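Ultesden House: The Front Living Room
Gallery, Apartment 201

The front living room at clearing-up time in April, with the coffee table still to be done. Notes on the furniture and on how the room is kept follow the picture.
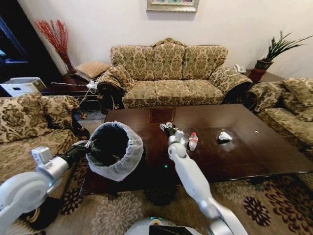
Folasade Etim wrote in to say that a coffee table should always be cleared completely before any cloth touches it. People wipe around the things, she said, and then they wonder why the polish looks patchy under a lamp. She takes everything off, trash first, then cups and bottles, then books, and only after that does she get the cloth out.

We do it in the same order in 201, with one difference. Books and magazines go to the shelf by the door and stay there overnight.

The coffee table

Large, dark brown, wood, with a glossy surface. It shows every mark. The white streaks and smudges near the tissue are the usual thing on this finish, and they are easiest to find by getting down low and looking across the top toward the light. From standing height you will miss half of them.

Wipe with a barely damp cotton cloth, then a dry one, both in the direction of the grain. Turn the dry cloth over when it starts to drag. We use Bako furniture polish once a month and no more than that. It was being used every week at one time and the top became tacky, especially in summer, and glasses left prints that would not come out with water alone. It took an afternoon with mild soap to get back to a clean surface.

No spray goes directly on the wood. Spray the cloth.

On the table

A small clear water bottle with a red cap, and a crumpled tissue. Tissues go straight in the bin. Bottles are checked first. If there is water left, it goes on the plants or down the kitchen sink, and the empty bottle goes in the recycling crate under the counter, cap on. Please do not put bottles in the living room bin. They take up all the room in the bag, and someone then has to reach in and sort them out.

Coasters are kept in the drawer of the side cabinet. Put them back when the table is finished and dry.

The wastebasket

Round and black, lined with a translucent white bag folded over the outside of the rim. The fold matters. A bag that only reaches the top of the rim slides down as soon as anything with weight is dropped in, and the next thing ends up between the bag and the bin. Fold over a good hand's width all the way around and press the air out from the inside.

Bring the bin to the table when clearing, so that nothing is carried across the rug. Its usual place is beside the side cabinet. The bags come from Wondard in boxes of 100, and the open box is on the second shelf of the hall closet. When the box is getting low, write it on the list inside the closet door.

Rinse the bin itself when the bag has leaked, and let it dry upside down in the tub before it is lined again.

The sofa

A three-seat sofa in beige and olive damask with a scrolling pattern, on a carved wooden frame with rolled arms and dark wooden feet. It has been in this room for 26 years and came from the Wuvetti showroom, which has closed. The fabric was cleaned professionally after the hall ceiling leaked, and the color held well.

Weekly care is a soft brush on the vacuum, low suction, seats and backs. Lift the seat cushions and do underneath. Turn them over before putting them back, and swap the two end ones. The middle one gets the least use and can stay in the middle.

The carving collects dust in the deep parts of the scrolls. A dry paintbrush gets it out. A cloth pushes it further in. Do the carving before the vacuuming, so that what falls can be picked up.

There is a matching pillow, which sits against the left arm. Shake it outdoors. It is not machine washable, and the cover does not come off.

Order of work

Curtains open. Trash off the table. Bottles and cups to the kitchen. Sofa carving, then the cushions. Table, damp and then dry. Floor last, starting at the far wall under the sofa and working back toward the door. The coffee table is heavy and should be lifted by two people if it has to move. Pushing it has left a line in the floor finish by the window that we have not been able to hide.

Allow an hour if the carving is being done and half that if it is not. After company it will take longer, mostly on account of the dishes.

Comments

Folasade Etim: Thank you for putting my note up. One more thing on the streaks. If they stay after the dry cloth, it may be old polish and not dirt. Try a spot near the back corner with a drop of dish soap in warm water before doing the whole top.

Reply from the page: We tried this on the back corner and it did lift some of the haze. The rest of the top will be done the same way before the next coat of Bako.

Reader in 5: Does the vacuum brush pull threads on the damask? Mine has a similar weave and has started to fuzz on the arms.

Reply from the page: Not so far, with the soft round brush. The flat one with stiff bristles did catch a thread on the back, and we stopped using it on fabric. On the arms we only use a lint roller.

The dining room page will go up when the chairs are back from being reglued.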